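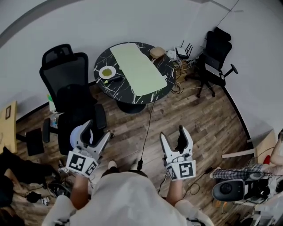
Both grippers up, fingers open, ball in the left one. December 2021.

Projects > Manipulation > Handheld grippers > Thread

Build notes on the handheld pair. Mostly things I'd want to read before printing a third one.

Goal, for anyone who missed the earlier thread: a gripper for each hand, two fingers each, light enough to use for an afternoon, with markers on the body so the pose can be recovered from video. There are no motors in the hand units. The fingers move when you squeeze.

Weights as built: left 579 g, right 551 g. Same files, same printer, same profile. Most of the difference is screws. I ran out of the short ones on the left and used long ones with nuts and washers.

You can feel it. For the first few minutes you can't, then the left wrist starts dropping and the pick height drifts with it. Short screws are on order.

Material is the white Hultarex filament for everything structural. I picked white so the marker blocks and the body could come off the same spool. It's a poor choice under a ceiling light. Exposure gets pulled down and the black squares lose contrast on one side.

Matte spray on the block faces fixed most of that. Mask the squares if yours are inlaid. Mine are printed on paper and glued, so I sprayed the block, let it cure overnight and glued after.

Marker layout. The first version had one code per block and lost tracking whenever a thumb went over it. Now there's more than one code on a block, and on the right-hand unit they're different sizes. Big one for distance, small one for when the gripper comes in close and the big one leaves the image.

Give every code a unique ID across the whole set. I reused one between left and right on the first print, and the solver put both grippers in the same hand with great confidence. That took an evening to find. Thoa Trình found it by reading the ID list out loud.

Glue note: stick glue lets go at the corners after a day and the paper curls. A curled corner moves the detected corner, and the pose tilts with it. Thin double-sided film has held so far. Press from the center outward, with a card, on a flat surface.

Better still would be to print the code in two colors directly. Our printer at the shop does one color and a filament swap per layer. Đạt Võ has offered to try it face-down with a single swap. Waiting on that.

Fingers. These are on revision 4 and I'd still call them provisional. White outer, dark pad on the inside face. The outer is stiff near the root and thins out toward the tip, so it bends a little on contact.

Pads are cut from a sheet of soft rubber, bonded with contact cement. Scuff both faces first. The unscuffed ones peeled at the tip, always at the tip, as that's where the shear goes.

Linkage is a pair of meshed sector gears behind the palm so the fingers open symmetrically. Backlash was bad. Two things helped: moving the centers closer by a hair, and a light torsion spring on one gear so it always sits against the same flank.

The spring also opens the jaws when you let go. I wanted that anyway. A stronger spring opens faster and tires the hand, and Tín Đặng's preference and mine differ by a full wire size. We printed the spring seat to take either.

The trigger is a plain lever with a bore for a shoulder screw. Don't use a threaded screw as a pivot in printed plastic. The threads file the bore out and the lever starts to rock.

Opening width is read from the fingertips in the video. I had a small magnetic encoder in there for a while, from Gerneck, and it worked, but it meant a wire down each wrist. The wire got in the way more often than the number was useful. It may come back on the next pair with a battery in the handle.

Test object is still the ball. A ball is a good early test. It rolls if one finger arrives first, so asymmetry in the linkage shows up immediately. It says very little about orientation, though. A box is next.

Working space: we stand over open floor, so there's room to move both arms. The round table holds the router and everything else that needs power. Cables are the main thing to watch underfoot. I intend to route them along the baseboard. I've intended that for a while.

The floor is wood plank and gives decent texture for tracking. The walls are plain white and give nothing. If you do any visual odometry in a room like that, keep some floor or furniture in view and you'll have an easier time.

Calibration sequence we've settled on: print the board flat, tape it to glass, shoot it from many angles, throw out anything with motion blur, solve once. Then lock focus. If the focus moves after that, the calibration is worthless and you start again.

Open problems, in the order they annoy me:

The handle is too thick for smaller hands. Hòa Lại can use it but can't close it fully without shifting grip, and the shift shows up in the pose. A slimmer grip is drawn but not printed.

The marker block sticks out and catches on table edges. Moving it inboard hides it behind the knuckles. Tilting it looks like the compromise — I haven't worked out the angle.

Sync between views is by a hand clap and a visible flash on a phone screen. Good enough for slow motions. Not good enough for tossing anything.

Replies to a few questions from last time.

On files: yes, they'll go up once the trigger bore is fixed. I don't want people printing the version that wears out. Sơn Triệu has the current set if you're at the shop in Fidmont and can't wait.

On infill: more perimeters did more than more infill. The old finger roots split along a layer line, not through the wall. Lay the fingers on their side on the bed so the layers run the length of the part.

On resin printing: tried it for the gears only. Mesh is smoother. One tooth chipped when the gripper was dropped, and the filament gears have been dropped plenty with no damage. Staying with filament.

On whether one is enough: for picking, yes. For handing an object from one side to the other you need both, and that's the task I care about.

Next post when the short screws arrive and I can reweigh the left one.

Contact | © Đặng Workshop Notes | Back to top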